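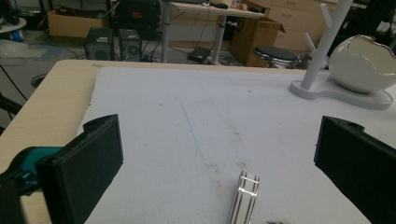
2021-02-08

The Fraser line was down again this morning, and I spent the better part of my day off the rails, so to speak, waiting on a bus that was supposed to stand in for the train and took its sweet time about it. A freight car had come off the track just short of the Vidley station sometime in the night, and with it sitting across the switch there was no getting anything through in either direction. I've been trying to think how to explain to my sister how one car in the wrong spot can hold up a whole county, and the nearest I can come is that white foam board on the light wooden table, the way it covers most of the top and leaves only a strip of bare wood along the left side and across the back. That strip was us this morning, all squeezed onto the one road that was left!

I got to the station at my usual time, well before it was properly light, and the platform was already full. The sign said 46 minutes, then it said nothing at all, and then a very nice young woman in an orange vest came down the stairs and told us to go around front for the bus. So around front we went, the whole crowd of us, trying to keep a decent distance from each other the way we've all learned to this past year and not managing it very well. It was bitterly cold. I had my good gloves but not my scarf, which I could picture perfectly on the hook by the back door.

There were three buses in the end. The first one filled up before I was anywhere near it, and the second went by with its lights on and didn't stop (it was going to Prasura, I found out later, to pick up the people stuck out there, so I forgive it). I got a seat on the third, next to a man with a cello case between his knees. He was worried about the cold getting to the wood, and we talked about that nearly all the way in. I never did learn where he was playing.

The radio said at noon that 2,937 people had been held up on our side, and by supper they had raised it to 3,733, counting the ones coming the other way. I don't know who does the counting. The heavy crane had to come up from the yard at Grisix, and it travels at a crawl, so the car wasn't back on the rails until the middle of the afternoon. They are saying one track tomorrow and both the day after, but they said something like that in the fall too, and I took the bus for a week.

I was an hour and a half late for work and everyone was kind about it. Half of them had come the same way. We put the big coffee pot on and let the mail sit. Coming home I didn't even try the station - I just walked over to the bus stop by the library and got on the slow one that goes through all the little towns, and I have to say it was pretty, with the snow on the fields and the kitchen lights coming on.

My monthly pass runs out before March and I'm of two minds about buying another. The bus is cheaper, but I do love the train when it runs, especially that long curve by the river where you can see the front cars from the back. I'll put off deciding until the weekend. Scarf is in my coat sleeve for the morning, and the alarm is set early.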